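4.2 Commute Messages and Reported Mood

The second part of the study looks at what people write on the way to work and whether the words they choose match the mood they report later the same day. We used the Lallport message archive, a collection of short public posts made by riders of the city bus and light rail lines. Riders who joined the archive agreed to have their posts stored with a time stamp and the name of the nearest stop. They also agreed to answer one question in the evening: how good was your day, on a scale from one to seven.

After removing accounts that posted only links or service alerts, we had 3563 riders. Of these, 1050 answered the evening question often enough to be used in the main analysis. The rest were kept for building the word lists but were left out of the mood model. Riders who answered often were a little older than those who did not, and they posted more in the morning. We did not weight the sample to correct for this.

Each post was scored with the Wibisono word list, which gives every word a value from unpleasant to pleasant. We took the average over all posts a rider made before ten in the morning. Posts with fewer than 4 scored words were dropped. Emoji were scored separately and are discussed in Section 5.

The morning score and the evening answer were related, but weakly. Riders in the top fifth by morning score gave higher evening answers than riders in the bottom fifth, and the gap was larger on Friday than on any other day of the week. When we compared each rider with his or her own average, the gap shrank by more than half. Most of what the word score picks up is therefore a lasting difference between people. A cheerful writer is cheerful most mornings, and tends to report good days. The score says much less about whether a given day will be better or worse than that person's usual day.

We tested three things that might explain the part that remained. The first was delay. Riders on lines with long morning delays used more unpleasant words, as expected, but their evening answers were no lower once the line itself was taken into account. The second was weather, which had a small effect on the words and almost none on the answers. The third was the number of replies a rider received. Riders whose morning posts drew at least one reply gave slightly higher evening answers. We can't tell from these data whether the replies helped or whether people in a good mood write posts that others want to answer.

As a check, we repeated the analysis on a second set of messages from Benley, a smaller town with one bus company and no rail service. We drew 1000 posts at random from April and had two readers mark each one as pleasant, neutral or unpleasant without seeing the word score. The readers agreed with each other more often than either agreed with the list. Most of the mismatches came from sarcasm and from local nicknames for stops and drivers, which the list either skipped or scored the wrong way.

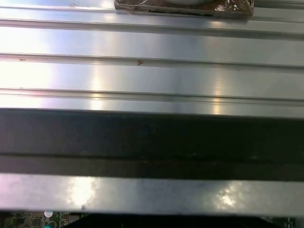 Figure 3.

Martim Vilela, commenting on an earlier draft, wrote that the Benley check should carry more weight than we gave it, because two readers who often disagree with the list on plain bus complaints will probably disagree with it on everything else too. He suggested scoring the Lallport posts by hand for at least one line and one week before drawing any conclusion about delay. We agree that this would be a stronger test. We had marks from hand reading for only a small share of the Lallport posts, and they were made by a single reader, so we do not report them.

The model was fitted in Senuvov with default settings. Rerunning it without the emoji scores changed the main estimate very little. Leaving out riders who posted on fewer than half of all workdays raised the estimate slightly and widened its interval.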